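Small pencil case for the office: one big or two small?
Last updated: September
12 replies · 30 shares

Mukby
Hello all. I want to bring order to my work table. I have many small things and they always travel to the wrong place. My question is simple: is it better to buy one big pencil case, or two small ones in different colors? The big one in our stationery store costs 990, the small ones are cheaper but then I must buy two.

Hodik
Two small ones. I keep pens in the first and cutting things in the second. With one big case I was always digging with my fingers near the blade, and I did not like this.

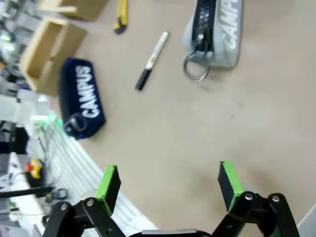
Navy and light gray, both with CAMPUS on them in white. The marker and the utility knife still have to go in. The key ring on the gray one is useful when I hang it on a hook.

Reply 3
Gradent
I don't agree with Hodik. Two cases means you carry the wrong one to the meeting. It happened to me many times. One case with a good zipper is enough, and what does not fit in it, you probably don't need.

Mthembu
Gradent, this depends on the work. If you pack boxes every day, like me, the knife should live separately. I would not put it in a soft case at all. The point can go through the fabric, even when the blade is pulled in, if the lock is weak.

Hodik
Mthembu, my lock is strong, but I understand your point. Maybe I will leave the knife in a cardboard box on the table.

Gradent
Then you have two cases and a box. I rest my case (sorry).

Mukby
Thank you for the answers. I will take two small ones, dark for pens and light for markers, and the knife goes in the drawer. Does the light color become dirty quickly?

Mthembu
Yes, mostly near the zipper. Wash it by hand with a little soap.

2103 views · 4 likes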